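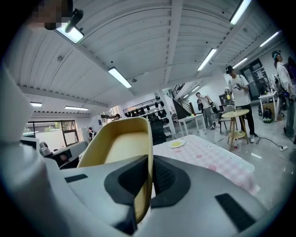

3.2 Table setting and materials

The serving task was carried out at a single square table covered with a pink checkered cloth printed with small flowers. A cloth was preferred to a bare surface for two reasons. It is common in the households surveyed by Doolan and Pryor, and it shifts when a dish is dragged across it, which encourages people to lift. The table held a round white plate of yellow food, a clear cup and a small yellow tray. All items were light in weight and were bought from one supplier, Grolteo.

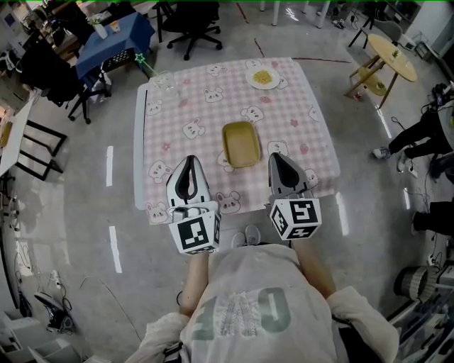

Each session consisted of 24 trials. At the start of a trial the tray was placed near the center of the cloth and the plate toward the far edge. The order of later placements was left to the participant. Cloths were straightened between trials and replaced when stained. Of the 1059 trials recorded, 221 included at least one change in the position of the plate, and these are treated separately in Section 4.

Figure 3. Table setting used in the serving task, with the tray near the center of the cloth and the plate of yellow food toward the far edge.

Placement was coded by two raters (Ellery and Hughes) using the Kurkthorpe table scheme. A subset of 200 trials was coded by both raters, and disagreements were settled by discussion.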